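Stripes Are the Best Thing You Can Own

I have been trying to talk my friends into stripes for years, and I am nowhere near done. Plain cloth is fine. Florals have their fans and I wish them well. But give me a navy ground with white lines running across it and I will be happy all day, whether it's on my back, on my bed or hanging off the oven door!

It started with a shirt. I bought it in August from a stall near the harbor in Erkden, a little too big, and I wore it until the elbows went. Then I cut it up for dust cloths, and even as dust cloths the pieces looked good. A plain blue shirt turned into rags looks like rags. The striped ones looked like I'd planned it.

What I love most is how much a stripe tells you about the cloth it's on. Lay it flat and the lines run straight, calm as a ruled notebook. Pick it up by a corner and they all take off in different directions, and suddenly you can read every dip and bulge. A solid color hides half of that. I once spent most of a train ride watching the sleeve of the man across from me (he was asleep, I think he'd forgive me), and every time the car swayed, the pattern did something new.

Navy and white, folded or bunched up, still my favorite pair.
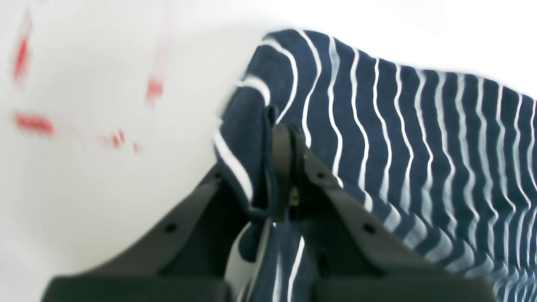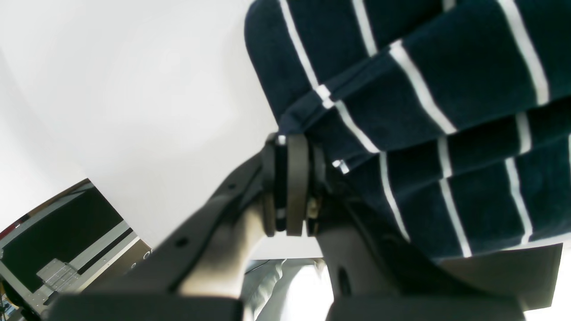
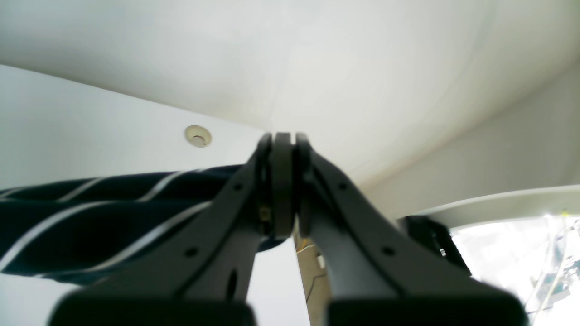
Ferdinand Bühler wrote to me after I made a shorter version of this case in the spring, and he was having none of it. Stripes, he said, are bossy. They tell the eye where to go and they never let it rest, and a room with more than one striped thing in it made him feel like he was waiting for a ferry. He would take a good heavy linen in one color over anything I could show him.

I've thought about that letter a lot, and I'll give him the ferry. Too many stripes of the same width in one room do start to hum. I had 2 striped rugs in my hallway for a winter and I'd catch myself walking faster between them. But the cure for that is different widths! Put a fine pinstripe next to a big fat awning stripe and they get along beautifully, like a piccolo and a tuba.

And bossy? I'd call it friendly. A stripe is the simplest pattern there is. A kid with one crayon can make it. A weaver gets it by changing the color of the yarn for a few rows and changing it back, and from that tiny decision you get deck chairs, mattress ticking, butchers' aprons, barber poles, pajamas, and those wonderful old grain sacks with the line down the middle. People collect the sacks now. The secondhand place on Kuusisto Street had a whole bin of them last time I went, and I came home with 5, which I have no use for at all.

I will admit to one real problem, and it's sewing. Matching stripes at a seam is hard. My first pillow cover was off by so much that it looked like two pillows had been in an accident. I unpicked it, pinned it again with nearly every pin in the house, and it came out a bit better, though I still put that side against the wall. The trick I finally picked up is to match one line in the middle first and work outward, and to cut each piece separately with the fabric in a single layer. It takes ages. When a row of lines crosses a seam without a hiccup, though, you will want to call people into the room to look at it.

Faded ones are even better, by the way. The white goes a little creamy, the blue goes soft, and the two start to meet in the middle. I have a beach blanket in that state and I wouldn't trade it for a new one. Ferdinand, if you're reading, the offer stands: come over, bring your linen, and I'll put it on the chair beside the ticking cushion. I think it'll look terrific there.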